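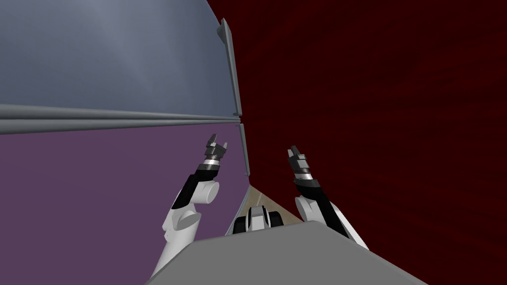 Render: grey-blue wall, purple below the grey rail.

Workshop notebook, September

Jevinby, issue two. Lettering and proofs.

Started at 9.20 with the corrected script for the harbour chapter. Yaowalak Khamphan has cut the argument on the ferry from five pages to three, so the balloons on page 8 now carry more than they were drawn for. Tried it at the old size first. Panel four was a wall of text and covered the captain's hand, which she needs for the page turn. Split the speech into two balloons with a short join and moved the second one down over the water. Better. Reads left to right without the tail crossing anyone's face.

Caption boxes for the underwater pages: still no agreement on the colour. The pale green looked fine on screen and came out as a dirty yellow on the Pustcombe proof. Ran a strip of test patches on the same stock, lightest to darkest. The third patch is usable. The fourth is nearer to what Yaowalak wants but the black lettering starts to sink into it. Went with the third for now and marked the file so we can change them all at once.

Paper. The sample pack from Drultport arrived with the cover stock missing. The inside stock is good, slightly rough, takes a heavy black well. There is some show-through on page 14, where the splash of the drowned town backs on to a nearly white page. Yaowalak will put a light tone across the sky on 13 to hide it. I would sooner change the paper, but the price is agreed and the run is 3,000.

Page count: the story is 22 pages, the book is 24 with the letters page and the inside advert. The advert is still the old one for Barajas, with last year's postal address. Needs redrawing before anything goes off. Mine to do.

Trim test after lunch. Cut six dummy copies on the small guillotine. Two were out at the foot and took the page number off page 17. The numbers were sitting too low in the template anyway, so I have moved them up 3 mm throughout. Checked the spreads again after that and found the sound effect on 10–11 falls straight into the fold. Left it with a note for Yaowalak, as it is hand-drawn and she may want to shift the whole word to the left.

Balloon tails – please stop using the curved brush for the diver. His radio voice has the jagged outline and a straight tail, as in issue one. Found the wrong sort on pages 5, 6 and 19. Fixed 5 and 6. Page 19 is flattened and needs the layered file, which is on the other machine.

Left to do:
Page 19 tail
Barajas advert
Sound effect on 10–11
Ask Drultport about the cover stock
New proof of page 14 once the tone is in

Stopped at 6.10. Ink bottle on the lettering desk is nearly empty, one more under the sink.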